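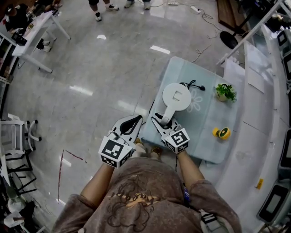
Oi Gerd, oi lista,

o teu problema com a pinça esquerda me soou tão familiar que larguei o café pela metade para responder! Passamos boa parte de janeiro caçando a mesma coisa no nosso par de Kemumby, e no fim era o cubo. Cada pinça tem o seu, branco, com os marcadores em preto e branco e um desenho diferente de cada lado, montado perto do punho. Quando a pessoa estende os braços por cima da mesa, como na foto, a câmera lá do alto pega as faces viradas para cima, e é delas que sai a pose da pinça inteira. Agora imagina o suporte com um tiquinho de folga: o cubo gira quase nada, mas a ponta está bem mais adiante, e o erro que aparece lá é muito maior (foi assim que a gente viu, com a ponta encostada numa haste e o Arska jurando que ela estava no ar).

> Em 2019-12-03, Gerd Buschmann escreveu:
>
> Pessoal, alguém já viu a pose da pinça esquerda "escorregar" no meio de uma gravação? A direita está perfeita. Refiz a calibração da câmera duas vezes e não mudou nada. Na gravação 184 começa tudo bem e, lá pelo quadro 3000, a ponta já está fora do lugar. Desconfio do Arska, mas não quero reinstalar tudo antes de perguntar. Os cubos são os de 44 mm, os originais. Com que frequência vocês apertam os suportes?

Sobre reinstalar o Arska: eu deixaria quieto por enquanto. Se fosse ele, o mais provável é que as duas pinças saíssem do lugar juntas, e tu dizes que a direita está boa. Começa pelo mecânico. Segura o corpo da pinça com uma mão, o cubo com a outra, e tenta torcer de leve. Qualquer joguinho que sintas no dedo já é demais. O nosso tinha um parafuso que parecia firme e não estava, aí eu desmontei, limpei a rosca, botei uma gota de trava-rosca fraca (fraca, por favor, a forte eu usei uma vez e me arrependi amargamente) e deixei 30 minutos parado antes de mexer de novo. 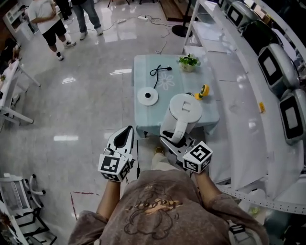
Depois disso tem que refazer o deslocamento entre cubo e ponta, senão continuas trabalhando com o valor antigo. Eu faço no modo manual do Arska: apoio a ponta num ponto fixo da mesa e vou girando o punho para todo lado, devagar, sem tirar a ponta do lugar. Se o ponto calculado passear, repete. E faz com a garra fechada, tá? Com ela aberta eu nunca sei direito qual ponta estou apoiando.

Quanto à frequência: aperto os suportes toda manhã antes de ligar as coisas, e de novo se alguém deixar cair uma pinça (acontece...). Passo também um pano seco nas faces do cubo. Marca de dedo em cima do preto dá reflexo, e com luz forte no teto o detector perde a face por uns quadros e volta meio torto. Na Cormier me disseram que trocaram os adesivos por uns foscos, mas não testei, então não ponho a mão no fogo.

Ah, e olha se o cabo não está puxando o suporte quando abres bem o braço! Tivemos isso também, e eu culpei o parafuso injustamente por dois dias.

Se torceres o cubo e ele estiver firme mesmo, manda o log da 184 para a lista que eu dou uma olhada.

Abraço,
Hildegard Eichhorn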